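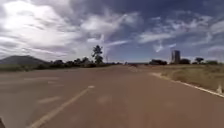 What is the best way to repaint faded white lines and edging on old asphalt?

Clean the surface back to sound material, let it dry right through, then put down two thin coats of a water-based line-marking paint made for asphalt. Ordinary fence or house paint wears off quickly under tyres. Loose old paint has to come up first, but old paint that is still firmly stuck can stay where it is.

Workshop & Yard > Driveways and Paths > Asphalt

Painting lines and kerbs on asphalt

By Sheena Munro
Updated Sep 25, 2025

347 shares | 4 comments

Most of these notes come from our own place outside Skeston, where the driveway is long, shared with the neighbours at the bottom end, and older than the house. It has a painted line where the two properties split, a turning bay in front of the shed and a low concrete kerb down one side. I've painted all of it more than once, the first time badly.

Asphalt fades. New bitumen is close to black, then the binder oxidises and the colour of the stone starts to show through. Where the local aggregate is reddish the surface goes brown or pinkish, and dust from the paddocks adds to it. None of that needs fixing. A weathered surface takes paint better than a new one, and if you are laying fresh asphalt, ask the contractor how long it should cure before anything goes on top.

Choosing a time

Pick a stretch of dry weather with a mild forecast. Early in the warm season suits us, and I try to be finished by November, when the surface gets hot enough by mid-morning to skin the paint over before it has bitten in. Cold is as bad as heat. Read the temperature range on the tin and remember that it refers to the surface. Asphalt in full sun will be well above the air temperature.

Start when the dew has gone. If part of the drive is shaded in the morning, leave that part until last.

Wind matters more than I expected. A roller will throw a fine mist of white over a parked car if there's any breeze, and dry grass seed will blow straight onto the wet line and stay there. Mow the verge a few days ahead and get the clippings off the asphalt.

Cleaning

Sweep with a stiff yard broom, working away from the kerb. Go over it again with the blower if you have one. The gutter line where asphalt meets concrete holds a surprising amount of fine dirt, and a paint scraper dragged along the joint gets it out faster than a broom.

Dust is the main enemy. After sweeping, wipe your palm over the surface. If it comes up coloured, sweep again or hose down and leave to dry for a full day. A pressure washer is fine on sound asphalt with a fan nozzle held well back. On old, crumbly asphalt it lifts the stone, and you will end up with a patching job.

For oil spots, cover with clay cat litter, grind it in with your boot, leave overnight and sweep up. Follow with degreaser and a scrubbing brush. Keep degreaser out of any drain. Petrol and turps both soften bitumen and should never be used to clean it.

Moss and lichen on the shaded side need to be killed and brushed off. Painting over them gives you a line that peels in strips.

Dealing with the old paint

Go along the old marking with a wire brush and a scraper. Whatever flakes, remove. Whatever stays, leave, but scuff it so the new coat has something to hold. Old lines usually wear unevenly, worst where the wheels cross, so you will have patches of bare asphalt next to patches of thick paint. That is fine under a new coat, though very thick edges will show as ridges and are worth knocking down.

If a marking is in the wrong place, don't try to remove it with stripper. Strippers attack the binder. You can grind it off, with a scar left behind, or black it out with asphalt sealer. We blacked out an old arrow near the shed, and the sealer was darker than the drive for a couple of years before it came back to the same colour. A third choice is to leave it alone and let traffic finish the job.

Pale worn patches in the asphalt itself are worth a closer look before you paint. Push a screwdriver into the surface. If it's hard, the patch is only polished or stained. If the stones pick out easily, fill it with cold mix, tamp it down hard and give it the time the bag asks for.

Setting out

A builder's chalk line is the right tool for straight runs. Use blue or yellow chalk, as red disappears on a brown surface. For a long line, fix both ends and have somebody hold the string down in the middle while you snap each half. On a slight rise or dip the string will bridge the low spot and leave no mark there, so check the whole length and join up gaps with a straight edge.

Wálter Ayala, our neighbour at the bottom end, sets out his lines by eye with a garden hose and gets a very good curve. A hose left in the sun for an hour lies flat and holds a smooth bend. Mark beside it with chalk every stride or so, move the hose and join the marks.

Dashed lines save paint and are easier to keep tidy than a solid one. Cut a batten to the length of the dash and another to the length of the gap, and leapfrog them along the chalk line. Keep the gap longer than the dash. On a short drive, make both smaller than you think they should be — road-sized dashes look odd between a letterbox and a carport. Paint your own ground only. Anything past your boundary belongs to the council or the road authority, and so does the kerb out the front.

Masking

Masking tape sticks poorly to coarse asphalt. Cloth tape is better. Press it down with a dry roller and pull it while the paint is still soft, drawing it back low over itself. On very rough surfaces I skip tape altogether and use two straight lengths of timber, set parallel with the line between them. Wipe the inside edges as you go or they will print a smudge at the next position.

Painting

Stir the tin properly. Line-marking paint is heavy and the solids pack down at the bottom. Stir it again halfway through.

A small roller with a medium nap does a neat job. Load it lightly, because a full roller will run down between the stones and under the tape. Put the first coat on thin and expect it to look patchy. Leave it for the time on the tin, then roll the second coat in the other direction if the width allows. Two coats is enough. A third adds thickness that cracks.

Spray cans made for line marking work upside down and are handy for short bits. They cover less than the label suggests on old asphalt, so buy a spare and keep the receipt. Test on cardboard first.

For grip, scatter clean dry sand or marking beads onto the last coat while it is wet. We only do this on the sloping part near the gate, where people walk.

Painting the kerb

Concrete needs different preparation. Scrub with a stiff brush and a mild detergent, rinse and let it dry for longer than the asphalt. If the face is powdery, use a masonry sealer before the colour coat. I use exterior paving paint on the kerb and keep the line-marking paint for the flat.

Lay a strip of cardboard or an old piece of flashing against the foot of the kerb and slide it along as you work. Do the top and the face. Leave the back unpainted where it meets the soil, or damp will come up behind the coating and push it off.

Trim the grass down to the dirt along the back edge before you begin. A spade does it better than a line trimmer, which flicks grit onto everything and chips fresh paint later on. Once the kerb is done, keep the trimmer guard turned towards the grass.

Marker posts beside the kerb are easy to paint at the same time. Wipe them down, give plastic ones a light sand and use a primer suited to plastic. Timber posts should have the top sealed as well as the sides.

Drying and traffic

Dry to the touch does not mean ready for tyres. I keep cars off overnight at least, and longer in cool weather. Turning the wheels while the car is standing still will tear new paint off soft asphalt, so ask everyone to roll before they steer for the first week.

Block off both ends with something visible. Bins will do.

Upkeep

Sweep the lines when you sweep the drive. Touch up the wheel crossings when they go thin and leave the rest. Put what's left of the paint into a smaller jar, filled near the top, with the name and the date on the lid — ours lives on the shelf above the mower fuel, well out of the frost.

Wash rollers straight away on the lawn or over a bucket, never into the stormwater.

Contact us | Copyright Galbraith Yard Notes | Back to top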